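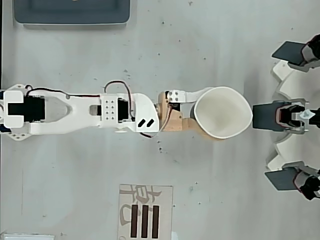

Stallness handover bench, fault review, Friday, November 20, 2020

Present: Laiba Arain (chair), Junaid Malik, Sidra Ghumman, Vasilis Softić, and me, Grigore Pascu, taking notes again, so complaints about the spelling go to me. We started late. The projector didn't want to know, so Laiba read the fault log out loud off her phone.

1. Last minutes

Agreed, apart from Vasilis pointing out that I had him volunteering to rewrite the Windo startup page. He says he only nodded. I've taken it out, but I did see the nod!

2. The Tuesday fault

This took up most of the hour. For anyone who was out: during the cup handover run the arm got a stop command from Windo and kept pushing toward the multi-finger gripper for a moment before it quit. Junaid had his hand near the cup at the time. He got a bump on the knuckle and that's all, but Laiba wants it treated as a proper safety matter and I think she's right. It's in the accident book.

Junaid went through the log. The run was number 514, and the 50 before it had no faults at all (which is probably why we'd all gotten a bit relaxed about where our hands were). Windo sent the stop. The wrist servo answered and the elbow servo didn't, so for that moment we had half an arm obeying and half an arm carrying on with its day. The gripper side stopped fine.
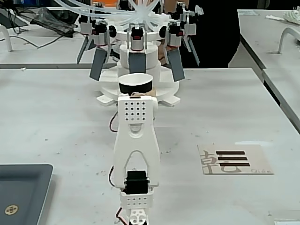
Sidra thinks it's the wiring, and she's thought so since the summer, as she reminded us more than once. Her case is that the elbow lead gets tugged every time the arm goes to full reach, and the connector works its way out until the signal drops. The servo then just holds on to its last target. I have some sympathy here, because the red-and-black wires do trail loose down the side of the arm, with one looping right out to the left near the upper block, and nothing in our setup notes says how much slack they should have. She'd like every lead tied down with a proper service loop. Vasilis wasn't convinced. He says a loose plug would have shown up as more than one missed command, and he'd rather look at how Rind queues messages when both machines are busy.

We went around on this for quite a while. Laiba asked if it could be both, and there was a bit of a silence, and then Vasilis said yes, fine, it could be both. Junaid is going to try to bring the fault back on purpose, first by wiggling the connector and then by loading up Rind with the leads left alone. No cup for those runs and no hands on the table.

3. Stop button

Longer discussion than I expected. At the moment the only stop is the one on the Windo screen, and it goes down the same line as everything else, so if the line is the problem then the stop is too. Sidra wants a physical button that cuts servo power. I worried about the arm dropping whatever it's carrying, or just flopping over, and Vasilis said a paper cup falling on a table is something he can live with. Fair enough. Agreed to fit one. I'll ask Studer for a price before I order anything, and Laiba will sign for anything up to 100 dollars without a second meeting.

4. Where people stand

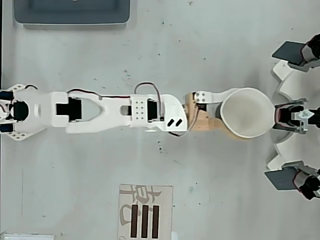 Until the button is in, all runs are at half speed and whoever is at the bench keeps their hands off the tabletop while servo power is on. If the cup sits badly in the jaw, stop the run, power down, then fix it. Junaid admitted he does the quick nudge with one finger, and then it came out that we all do. No more nudging, please.

Laiba also wants a second person at the keyboard for every handover run. Vasilis asked what happens over lunch, and the answer is that we don't run over lunch.

5. Going back to normal

We'll go back to full speed after 100 clean runs in a row with the button fitted and the leads tied. Sidra asked if a dropped cup counts as unclean. Decided no, a drop is a drop, we're counting missed commands. Vasilis wanted his objection noted and so it is.

Actions
Junaid: fault tests, connector first, then Rind.
Sidra: tie down leads, write up the slack for the setup notes.
Vasilis: check the Rind message queue.
Laiba: bench rules printed and taped to the door.
Grigore: button price from Studer, these minutes.

Any other business: Sidra's good side cutters are missing again. If they're in your drawer, put them back before Monday and she says she won't ask.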